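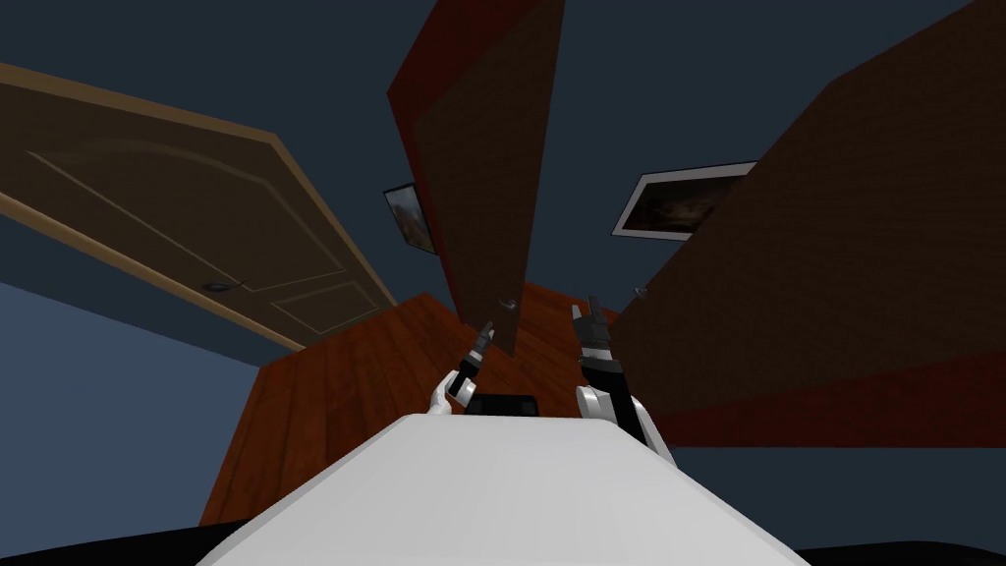
Ernano FAQ: the stuff you keep asking me

Posted 11 August 2025 by the Ernano maintainer
747 shares

My inbox has been filling up with the same questions since the last release, so I finally sat down with a big coffee and wrote them all up. If yours isn't in the list, send it over and I'll add it the next time I'm in a writing mood (no promises on when that is).

So what is Ernano, in plain words?

It's a motion planner for robots with two arms on a base that drives around. You give it a goal like "get the left gripper to that door handle" and it works out how the base and both arms should move to get there without bumping into the furniture. I started it because I was planning the base first and the arms second, and I kept parking in spots where the arm could almost, almost reach. So frustrating! Ernano solves for the whole body in one go, and those silly near misses mostly went away.

Do I need a real robot?

Nope. Most of my own work happens in simulation, and you can get a long way there. Everything in the getting started guide runs in simulated rooms on an ordinary desktop.

Where do the rooms come from?

They're from Rindetti, a separate package I also look after. It builds furnished rooms out of parts: walls, floors, doors, cabinets, pictures to hang up. You can change the wood and the wall colors from the config file, which sounds like pure decoration until you're testing perception. A dark knob on dark wood is a very different problem from a shiny knob on dark wood, and I like having both.

Why so many doors and cabinets, and hardly any tables?

Guilty! Picking things up off a table is well covered by other tools, and I find doors more fun. The handle has to travel along an arc, the base usually has to back up while the arm is still holding on, and the panel swings right through the space you wanted to drive into. If your planner can get through that, a cup on a table feels like a vacation.

There are tables in the object folder, by the way. They're just not in the default rooms.

How does it find the handles?

That's Nasution's job, the perception module. It takes the camera view and depth, looks for anything handle-shaped, and passes back a position plus a guess at how the thing opens (hinged on the left, hinged on the right, or slides out like a drawer). The guess is sometimes wrong. I've had it insist that a picture hanging on the wall was a cabinet door, mostly with dark pictures in bright frames, and then the planner very politely sent an arm over to open it.

If you see this, raise handle_min_score a little, or turn on require_knob, which throws out any panel with no handle on it. I leave require_knob on all the time now. It will miss push-to-open cabinets, so turn it off if you have those.

Can I skip Nasution and use the true positions?

Yes, and please do when you're debugging! Set perception: oracle in the config and the simulator hands over the exact pose of every handle. When something fails, this is the first thing I try. If it still fails with perfect positions, the trouble is in the planner or the controller, and you've saved yourself an afternoon of staring at depth images.

My robot sees its own arms and thinks they're obstacles. Help?

Ah, the classic. The camera looks out over the body and the arms are right there in view, so without a mask they end up in the obstacle map and the planner decides it's boxed in. Check that self_mask is on and that your robot description matches the gripper you loaded. People swap the gripper model and forget the mask uses its own mesh list, so the old fingers get masked and the new ones don't. (I've done this. More than once, on a good week.)

The other cause is timing. If the joint readings lag behind the camera, the mask lands where the arm used to be. Add some padding with mask_margin while you hunt down the delay.

How many joints can it handle?

My test robot has 7 joints per arm plus the base, and that's the setup I tune for. It'll take fewer happily. More should work too, but planning slows down and I don't test it much, so tell me how it goes.

How long should a plan take?

The default limit is 2 seconds. When it runs out, Ernano returns the best path it has, or a plain failure if it has nothing. Please don't crank the limit way up as a first fix. A plan that can't be found in the default time usually has something wrong with the goal: the gripper pose is inside the door, or it's asking for a wrist angle the arm can't do. Try loosening the goal with goal_tolerance and see if a path suddenly pops out.

Do both arms move at once?

They can. By default one arm works and the other is tucked up out of the way, and the planner picks whichever has the easier reach. Set arms: both if you want, say, one hand on a door while the other goes for something behind it. Fair warning that it's the youngest part of the code and I still find odd elbows in there.

What's Fliseo, and do I have to install it?

You don't have to, but I'd be lost without it. Fliseo is the replay tool. It records the camera view, joint positions, planned path and every decision the planner made, and lets you scrub back and forth through a run. When you file a bug, a Fliseo log is the nicest gift you can give me. A message that says "arm went weird" is a less nice gift.

If your logs are huge, turn off raw depth recording. It eats disk like you wouldn't believe.

Same seed, different result. Is that a bug?

Probably not, if you're running the planner on several threads. The threads race each other and whoever finishes first wins. Set threads: 1 for repeatable runs. It's slower, so I only do it for regression tests and for arguments.

Will a plan that works in simulation work on my hardware?

Sometimes! Real hinges are stiff, floors are bumpy, and knobs turn differently than you'd hope. Start with the speed scale set low, keep the contact force limit on, and have the stop button in your hand. I also like to rerun the same task in Rindetti with the hinge friction randomized before I go anywhere near hardware.

Can I contribute a room or an object?

Please do, I'd love that. Send furniture with a separate collision mesh, and put the hinge axis in the file, not in a comment next to it. Sliding doors are at the very top of my wish list right now.

2 comments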